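トップ > お知らせ > 募集

【急募・再掲】Trindgate共同菜園 秋冬シーズン 参加者募集+運営スタッフ(パート)若干名

8月の畑がひどいことになってて更新が遅れました。前回の募集記事、リンク切れのまま放置してたみたいで申し訳ないです。内容を直して再掲します。前回のフォームから送ってくれた方、届いてません。お手数ですがもう一回お願いします。

募集は2種類。
(1)区画参加者(秋冬シーズン、自分の区画を持つ人)
(2)運営スタッフ(パート、週2日から)
両方応募も可。どっちか迷ってる人は件名に「相談」とだけ書いて送ってください。

どんな畑か
Trindgateの駅の南側、坂を下りて用水路を渡ったところ。もとはナス農家さんの畑で、いまは全部で41区画。南半分は日当たり良好、北半分は隣の竹やぶの影が午後から入ります。北側は葉物向き。ほうれん草、小松菜、水菜あたりは北側の人のほうが毎年うまくいってる気がする。大根と玉ねぎは南側。
土は粘土質。雨のあとは長靴必須です。乾くと今度はカチカチ。これを知らずに白いスニーカーで来た人、毎シーズンいます。
水道は2か所。井戸は去年の秋から止まったまま。復旧の予定なし。じょうろは共用のを使ってください。ホースは通路をまたぐので朝9時までと夕方4時以降だけ。

(1)区画参加者の募集要項

参加費 1シーズン3000円(区画代、水道代、共用の道具の使用料こみ)
種・苗代 別。共同購入に乗る場合は1口800円。自分で買ってきてもOK
期間 9月から翌2月末まで
区画の広さ たたみ3枚ぶんよりちょっと広いくらい。形はまちまち。用水路沿いは三角です
対象 どなたでも。未経験歓迎。お子さん連れ歓迎(用水路に柵がない場所あり、目を離さないで)
申込 1世帯1区画まで。友人同士の共同名義も可、ただし代表者をひとり決めること

区画の場所は抽選。「前と同じ場所がいい」という継続の方は申込フォームの備考に書いてください。なるべく聞きます。なるべくです。約束はできません。

参加者にお願いしてること
・週に一度は顔を出す。来られない週は掲示板に一言
・月1回の共同作業(通路の草刈り、堆肥の切り返し、落ち葉集め)に出る。午前中だけ。半分くらいの回に出てもらえれば大丈夫
・除草剤は使わない。ほかの農薬は使う前に掲示板に書く。隣の区画の人が知らないまま収穫するのが一番まずい
・ミントを地植えしない。鉢で。これは本当にお願いします。北の端の区画、3年たってもまだ出てきます
・マルチのビニールは各自持ち帰り
・支柱は倒れたら起こす。自分のでなくても起こす
・シーズン終わりには更地に戻す。根っこまで抜く

やめてほしいこと
夜間の作業。近所から苦情が来てます。ヘッドライトつけて虫取りしたい気持ちは分かるんですが日没まで。あと路上駐車。駐車場は3台ぶんしかないので自転車かバスで。バスは「Trindgate南」下車、進行方向に歩いて酒屋の角を左。地図アプリだと用水路の反対側に案内されることがあるのでそっちへ行かないように。橋がないです。

秋冬の目安(はじめての方むけ)
9月 土おこし、石灰と堆肥入れ。大根、かぶ、小松菜の種まき。白菜とブロッコリーの苗は中旬までに
10月 間引き、追肥。ほうれん草。にんにく植えつけ。青虫との戦い
11月 玉ねぎの苗、そら豆とえんどうの種。早い人は大根の収穫
12月 収穫、霜よけ。不織布かけるのは夕方のうちに
1月 畑は静か。寒おこし。堆肥の切り返し。ここで来なくなる人が多いのでがんばって来てください
2月 片づけ、春の区画の相談、じゃがいもの話がはじまる

全部やる必要はないです。去年、区画ぜんぶにんにくの人がいました。それでもよし。

よく来る質問
Q 道具は買わないとだめ?
A 買わなくていいです。くわ、スコップ、移植ごて、じょうろは共用あり。手袋と長靴だけ自分のを。剪定ばさみも自分のがあると楽。
Q 途中でやめたら返金は?
A なしです。ただし区画を引きつぐ人が見つかったら残りの月ぶんを当人同士で相談してもらってかまいません。
Q とれた野菜は売っていい?
A 個人の販売はなし。余ったら入口の木箱に。ほしい人が持って行きます。さつまいもは5分でなくなる。
Q 犬は?
A リードつきで通路まで。区画の中は入れないでください。
Q トイレは?
A 畑にはないです。坂の上の公民館を借りてます。開館は9時から。早朝組はそのつもりで。
Q 日本語が苦手な家族がいる
A 大丈夫です。掲示板は英語とやさしい日本語でも書いてます。ドイツ語ならPfisterが対応。

(2)運営スタッフ(パート)

いまの体制だと秋の植えつけに人手が足りません。できれば9月の頭から来られる方。

仕事内容
・朝の見回り、水やり(不在区画の代行ふくむ)
・苗の受け取りと仕分け。注文先は種苗店のBasikと、堆肥がLedesma。Ledesmaのトラックは時間どおりに来ないので待てる人
・講習の準備と片づけ
・道具の手入れ。刃物とぎ、柄の交換、洗って乾かす
・掲示板とメールの返信(ここが一番たまってる)
・共同購入の集金と記録。表計算ソフトが使えればOK、関数とか不要

勤務 週2日から4日。7時半から12時まで、または13時から17時まで。月曜は定休。真夏は朝だけ
勤務地 Trindgate共同菜園、および坂の上の作業室(雨の日、講習の日)
時給 経験をみて面談で決めます。すいません、額をここに書けるよう調整中
交通費 実費
雇用期間 2月末まで。春以降の更新あり
試用 最初の2週間

こんな人だと助かる
土を触るのがいやじゃない人。堆肥20リットルの袋を持ち上げて運べる人(一度に1袋でいいです)。参加者の方と普通に話せる人。畑の経験はあればうれしいけど、なくても水やりから覚えてもらいます。車の免許はあれば尚可、軽トラがマニュアルです。
植物の名前にくわしい必要なし。私も冬のあいだに半分忘れます。
年齢、国籍、性別は問いません。定年後の方も学生さんも。学生さんは試験期間の休み相談してください。高校生は保護者の同意書が必要。

一日の流れ(朝番の場合)
7時半 道具小屋を開ける。掲示板チェック、留守番電話
7時45分 見回り。倒れた支柱、破れたネット、虫、水切れ。メモして回る
8時半 水やり。南側から
10時 休憩。お茶出ます。自分のカップ持参で
10時15分 その日の作業。苗の鉢上げ、刈った草はこび、講習の準備などなど
11時半 道具を洗う。日誌書く
12時 終わり。木箱に野菜が残ってたら持って帰ってください

雨の日は作業室で種の小分け、ラベル書き、鉢洗い。大雨は休みにして、7時までに連絡します。休みになった分の振替は希望者のみ。

講習について
参加者むけの講習を秋に何回かやります。参加費とは別料金なし。スタッフも出られます。講師はInese Vītolaさん。堆肥と土づくりの人で、ふだんはDascombeの農園で教えてます。内容は土の見方、種まきと間引き、鉢上げ、冬の霜よけ、種とり。説明は英語まじり、通訳というほどでもないけど横でPfisterが補足します。質問は日本語でどうぞ。
一回目は種まき。自分の区画でまきたい種を持ってきてもらうと話が早いです。古い種でもいいです。発芽するかは運。
種まきのあとの間引きで毎年みんな手が止まるので、そこは時間を長めにとります。かわいそうと言わずに抜く。抜いたのは味噌汁に。 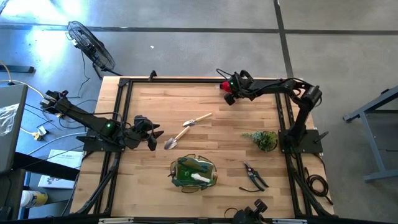
木の天板の作業台と園芸用具。移植ごてほか

手道具の扱いは講習の最初に少しだけやります。移植ごての持ち方、使ったあとの土の落とし方、はさみの安全な置き場所。知ってる人は退屈かもしれないけど付き合ってください。去年、柄のほうから土に刺したまま帰った人がいて見つかったのは12月でした。
持ちもの:手袋、飲みもの、汚れていい服、筆記用具。帽子。あと虫よけ。蚊は10月でもいます。

応募のしかた

区画参加の方
メールかフォームで、お名前、連絡先、人数、畑の経験(なしなら「なし」)、育てたいもの(決まってなければ空欄で)。件名に「秋冬区画」と入れてください。件名なしのメールは迷惑メールに入って見つけられないことがありあます。
締切は8月の最後の金曜、17時。応募が区画数を超えたら抽選。結果は全員に連絡します。落ちた方はキャンセル待ちに入るか聞くので返事ください。返事がないと次の方に回ります。
参加費の支払いは当選のあと。先に振り込まないで。前に振り込んでくれた方がいて返すのに手間どりました。

スタッフ応募の方
かんたんな履歴書(様式自由、手書き可、写真なしで可)と、来られる曜日と時間帯。件名に「スタッフ応募 3406」。この番号は求人の整理番号なので必ず。書類のあと面談、そのまま畑を歩いてもらいます。スーツで来ないでください。ほんとに汚れます。
面談は畑で30分ほど。雨なら作業室。合否は面談から1週間以内に電話かメール。書類の返却が必要な方は返信用封筒を入れてください。
こちらは決まりしだい締め切り。早いもの順ではないけど、早いと助かるのは確か。

見学
いつでも可。ただし月曜は小屋が閉まってます。火曜から土曜の午前中なら誰かしらいるので声かけてください。見学だけで帰ってもぜんぜんOK。事前連絡なしでも入れますが、よその区画の中には入らないで通路から見てください。

問い合わせ
Trindgate共同菜園 事務担当 Selina Pfister
電話は午後のほうがつながります。午前は畑にいて手が泥なので出られません。留守電に名前と番号を残してもらえれば折り返します。
メールの返信は2、3日ください。1週間たっても返事がなければ届いてないので、遠慮なくもう一度。

追記:キャンセル待ちの区画、春から持ち越しの方が先になります。該当の方には個別に連絡ずみ。
追記2:苗の共同購入、白菜はもう受付終了しました。ブロッコリーと玉ねぎはまだ間に合います。にんにくは種球の値段がまだ出てないので待ってくださいい。
追記3:黄色い柄の鎌を持って帰った方、小屋に戻しといてください。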